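Shared-workspace practice for two-arm robot cells

Shared-workspace practice is the set of rules used when two robot arms mounted at one table must reach into the same volume, usually to pass a part from one gripper to the other or to hold it between them. It covers the enclosure around the table, the division of space between the arms, the order of motions during a handover, and the records kept afterward. It is separate from guarding, which concerns the protection of people near the machine, although the two are often written into one cell manual.

Scope and terms

The shared zone is the part of the table that both arms can reach. Outside it, each arm has a private zone in which it may move without checking the position of the other. The giving arm is the one that holds the part at the start of a handover, and the receiving arm is the one that holds it at the end. In cells where roles change from task to task, the terms apply to a single exchange only.

Enclosure

Most written rules begin with the enclosure, as its panels are the fixed surfaces an arm is most likely to strike. Matte finishes in a light, even color are preferred. Glossy panels return reflections that can confuse wrist cameras, and patterned panels make it harder to separate a part from its background.

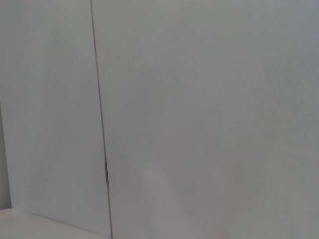
Joints between panels are treated as features of the cell. They are entered in the collision model together with any hardware that stands out from the panel face, even when the projection is small. The Prallovska rule set asks for a keep-out margin of 14 millimeters at flat panels and a larger margin, chosen by the integrator, at hinges and latches. A panel that has been opened or removed for service must be checked against the model before the arms are powered. Inside corners get a separate entry, because an elbow can be clear of both walls while the wrist is not.

Handover sequence

The common sequence has 7 steps: approach, align, close, confirm, release, retreat and clear. The giving arm stops before the receiving arm enters the shared zone and stays still until the receiving gripper has confirmed its hold. Moving both arms at once is allowed only where the controller plans them as a single system.
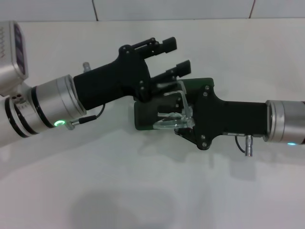
Speed in the shared zone is limited separately from speed elsewhere in the cell. In the Tadevel manual the limit is 82 millimeters per second during alignment, and it applies to the fastest point on either gripper, including brackets and connectors. Cables are part of the moving envelope. Where a short cable leaves the wrist and curves back to the gripper body, as on both arms at the white table, the loop extends beyond the outline of the metal parts and has to be modeled at its widest position. Manuals that list only the rigid links leave this out, and the omission tends to appear later as worn cable jackets.

Transparent parts need extra care. Depth sensors may report the surface behind a clear part, so the confirm step should rely on finger position or grip force. The Hughes checklist, drawn up by Rosaire MacPherson for benchtop cells, requires two independent signals before release when the part is clear or mirror-finished. For opaque parts one signal is enough.

Status lights are useful to the operator but are not accepted as a confirm signal. Color meanings differ between makers, and a light on the wrist can be hidden by the other arm.

Table surface

The table is cleared before each run. Containers and fixtures that remain are fixed in place or given a marked position, and their height is recorded. Small particles are removed, particularly where a vision system uses the bare surface as a reference.
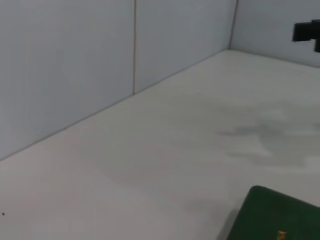 Lighting should be diffuse. Shadows from the arms are acceptable if their edges are soft, but a dark patch that persists after the arms have parked is investigated as a possible stain or a change in the lamps. A reference picture of the bare table, taken with both arms parked, is kept with the cell manual and replaced when a panel or lamp is changed.

Records

A run log normally gives the task name, the software version, the number of handovers attempted and the number aborted. Wellunness cells also store the last joint positions before every abort. Under that scheme the handover program is reviewed after 49 aborts or after any contact between the grippers that was not commanded, whichever comes first. Contact made through a held part is logged separately from direct contact.

See also

Collision model
Gripper force limits
Keep-out zone
Wrist camera calibration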